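3.2 マグカップの配置と取っ手の向き

図2 トレイ上に二列で置かれたマグカップ。前列の三個は取っ手が手前を向く。

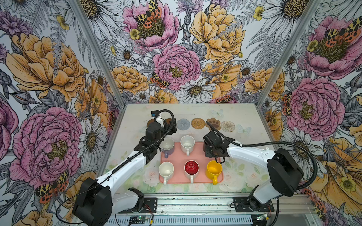

図2 薄紅色系の長方形トレイとマグカップの配置例

本節では、卓上でのカップの受け渡しに先立つ整列の段階を扱う。対象は、飲み口を上に向けた状態でトレイに載せられた取っ手付きのカップである。ソーサーを伴う茶器は取っ手の位置が受け皿との関係で決まりやすく、条件が異なるため、分析から除外した。

Son と Kang の分類に従い、取っ手の向きを「手前」「側方」「奥」「不定」の4種に区分した。手前とは、トレイの長辺のうち配膳者に近い側へ取っ手が向く状態を指す。図2の配置では、前列に左から白、赤、黄のカップが並び、取っ手はいずれもトレイの前縁に向いている。後列に見える薄紫と白のカップも同様に手前向きであり、本分類では全体を「手前」として符号化する。カップの色は相互に異なるものが多いが、白は前後の列に一個ずつ含まれるため、個体の識別には色と列位置を併用した。

符号化の対象とした配置記録は1,798件である。このうち取っ手の一部が他の物に隠れ、向きを確定できない205件は「不定」とし、向きの一致に関する集計には含めなかった。二名の符号化者は独立に作業を行い、判定が分かれた記録については協議のうえで区分を決定した。符号化の手引きは、予備調査で得た200件の記録をもとに改訂したものである。予備調査の記録は上記の件数に含まれない。

手前向きの配置では、隣接するカップの取っ手が側方に張り出さず、列内の間隔を胴部の径に近い値まで詰めることができる。一方、後列の取っ手は前列の胴部との間に入るため、奥行方向には取っ手の突出量に相当する余裕が必要となる。短辺の小さいトレイでは、この余裕が不足し、後列のみ取っ手を斜めに振る配置が選ばれる場合があった。斜めの配置は、取っ手の中心線と短辺のなす角が45度未満であれば「手前」、それ以上であれば「側方」に含めた。

なお、内面の色や模様は向きの判定に用いていない。卓面の柄や背後の壁紙についても同様とし、位置の基準にはトレイの縁のみを用いた。コースターはトレイ外に置かれたものを記録から除き、カップの下に敷かれた場合に限って別項目として扱った。その結果は3.4節で述べる。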